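Putting black dishes on a black rack with two arms: how I set up and score the test

I've had a few emails asking how we run the dish rack test for Vollilstead, so I've finally sat down to write it out. It's a simple bench test for two-armed robot policies. You put some dishes on the table, you put a mesh rack at the back, and you ask the arms to load the rack. The fun bit (well, my idea of fun) is that the dishes and the rack are all dark and the dishes are shiny, so the robot has very little colour to go on.

You'll need two arms on opposite sides of one table, a rack with a flat top, a handful of dishes in more than one shape, and a free afternoon. I'd add a big mug of tea.

Step 1: Get a low view as well as a high one

We started with just the overhead camera and it was fine until it wasn't. From above, a dish is an outline, and you can't really judge how tall it is or how far the gripper has left to drop. So Struan Kerr talked me into a second view from down near the tabletop, looking up under the rack. Everything close to it looks huge, and you get the ceiling lights reflected in the glaze, but you also see the gap between the fingers and the rack top, and that was the number our policy kept getting wrong.
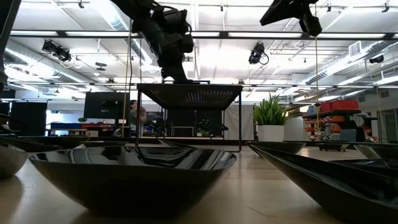
Step 2: Lay the dishes out badly on purpose

My first layouts were far too tidy. I'd line everything up square to the table edge without thinking, and the policy learned that dishes come square to the table edge. Now I turn each one by hand, and I make sure at least two are close enough to be a nuisance, so the fingers have to find a way in from the free side.

Keep the pointed shapes in! A teardrop is a lovely test as the tip tells you straight away which way round the thing has ended up.

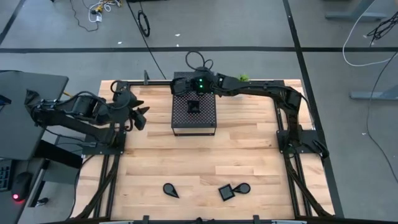
Overhead view with one square dish on the rack. The teardrop on the right is up against its neighbour, or as near as makes no difference.

Leave both arms parked clear of the dishes before you start a run. If a forearm is hiding something in the first overhead view, move the arm and begin again. I used to let those runs go and then spend ages wondering why they came out odd.

Step 3: Record your demos at different times of day

Shiny dishes change their look completely with the light. Ours were all recorded in the morning to begin with, and the policy sulked every day after lunch. We ended up with 2000 demos spread from breakfast to early evening, with Wubit Kumsa and me taking turns on the controls, and I'd do it that way from the start next time. Two operators helps too. Wubit goes in low and slow, I come down from above like a seagull.

I kept a bench diary while we were doing this. One entry, more or less as written:

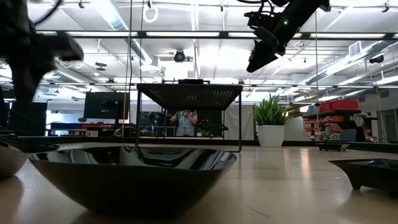

Vollilstead bench, July

Low view much better with the lights left alone. I'd been dimming them to kill the reflections in the big bowl and it made the rims vanish instead. Put them back up. Rims are clear again, and the reflections don't seem to bother the policy half as much as they bother me. Joelle wants the plant left on the table for every run, so it stays.

Step 4: Score it

Keep this dull. For each layout I run 5 attempts and write down 3 things: did the dish leave the table, did it reach the rack, and was it still there when the arm backed off. One mark each, no half marks. Evaristo Ibarra wanted half marks for a dish that was hanging over the side and we argued about it for most of a week. (No half marks.)

Change one thing between layouts and note what it was. If you swap the dishes and shift the rack in one go, you'll have a new score and no clue where it came from.

The harder layouts are the ones where the rack already has company.

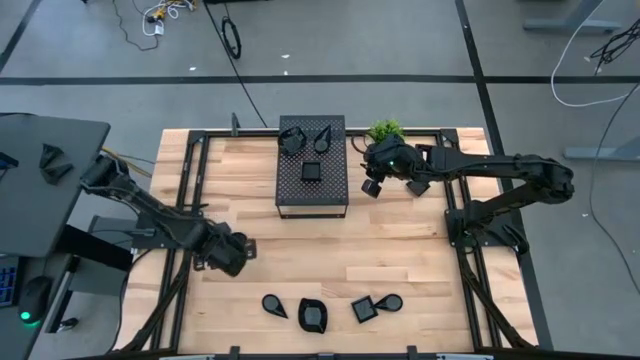

With a bare rack top almost any placement will do, and even our oldest policy looked clever. Once there are dishes up there the arm has to pick a gap and get its fingers out again without dragging anything along. That's where the low view earned its keep for us. With the overhead camera only, the typical miss was letting go too high, and the dish would skid across the mesh into the next one. With both views in training, those skids got much rarer, though we still see them with the rounded shape.

I've not cracked the rounded one, by the way. My hunch is that the policy isn't sure which side to grip when there's no corner to aim for, and I'm trying a batch of demos where we always take it from the side nearest the arm. If you've had any luck with something similar, drop me a line.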